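Bimanuelle Policy: Augmentierung der Handgelenkkamera bringt mehr als zusätzliche Demos?

hladun_t
Wir trainieren seit März eine Policy per Imitation Learning auf einem zweiarmigen Aufbau. Aufgabe: Pappbecher greifen, anheben, umsetzen. Der erste Datensatz hatte 116 Demonstrationen, damit lag die Erfolgsquote bei 59 Prozent. Danach haben wir auf 800 aufgestockt und kaum etwas gewonnen. Mit Random Crop und Farbjitter nur auf den Handgelenkbildern ging es dagegen deutlich hoch, auch mit dem kleinen Datensatz.

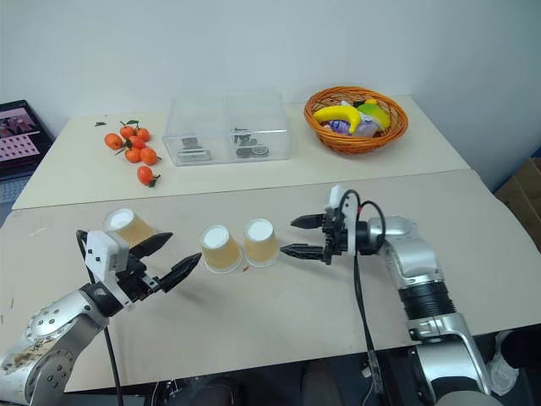

Ausgewertet wird immer mit 3 Seeds, gleiche Startpositionen, gleiche Abbruchzeit. Hat jemand etwas Ähnliches gesehen? Im internen Bericht (Projekt Gurnivberg) steht das bisher nur als Randnotiz, ich würde es gern sauberer belegen.

kong_yeseo
Wie streuen die Startpositionen? Wenn die Becher in allen Demos fast gleich stehen, helfen mehr Demos natürlich nicht. Dann misst du die Vielfalt der Daten und die Menge spielt keine Rolle.

hladun_t
Die Positionen streuen innerhalb einer Handbreite. Ist wenig, gebe ich zu.

bandora
Zitat: "kaum etwas gewonnen"
Ohne Konfidenzintervalle sagt das nichts. 3 Seeds sind bei der Streuung, die man von solchen Policies kennt, zu dünn. Ich würde da keinen Effekt der Augmentierung behaupten.

d_hnatiuk
Sehe ich anders als bandora. Für eine Randnotiz reicht es, für ein Paper nicht. Mich interessiert mehr, was die Policy aus dem Handgelenkbild überhaupt benutzt.

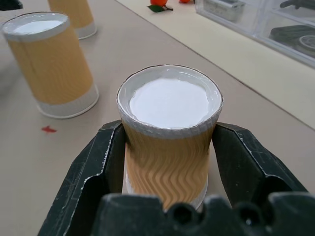 Mein Verdacht ist, dass sie sich am Hintergrund festhält. Das kennen wir aus einem eigenen Versuch: Ein Klebepunkt auf der Platte war weg, und die Policy griff daneben. Bei euch liegt links neben dem gegriffenen Becher ein kleiner roter Fleck auf dem Tisch, und oben sind noch die Mandarine mit dem Blatt und der durchsichtige Kasten im Bild. Wenn das in allen Demos so liegt, lernt das Netz die Lage relativ dazu. Random Crop macht genau diese Abkürzung schwerer.

hladun_t
Guter Punkt. Der hintere Tisch wurde während der Aufnahmen nie umgeräumt. Ich kann morgen Vormittag alles von dort wegnehmen und die Checkpoints ohne Nachtraining laufen lassen.

kong_yeseo
Bitte beide Varianten testen, mit und ohne Augmentierung. Wenn nur die ohne einbricht, hat Danylo recht.

bandora
Und mehr Durchläufe pro Seed – sonst diskutieren wir danach wieder über Rauschen.

hladun_t
Mache ich. Kopfkamera lasse ich unverändert, sonst ändern sich zwei Dinge gleichzeitig.

d_hnatiuk
Die Kopfkamera sieht den hinteren Tisch doch auch. Zusätzlich ein Lauf mit maskiertem Kopfbild wäre sinnvoll, sonst lässt sich der Effekt nicht der Handgelenkkamera zuordnen.

hladun_t
Stimmt, nehme ich auf. Ergebnisse kommen hier rein, sobald die Läufe durch sind.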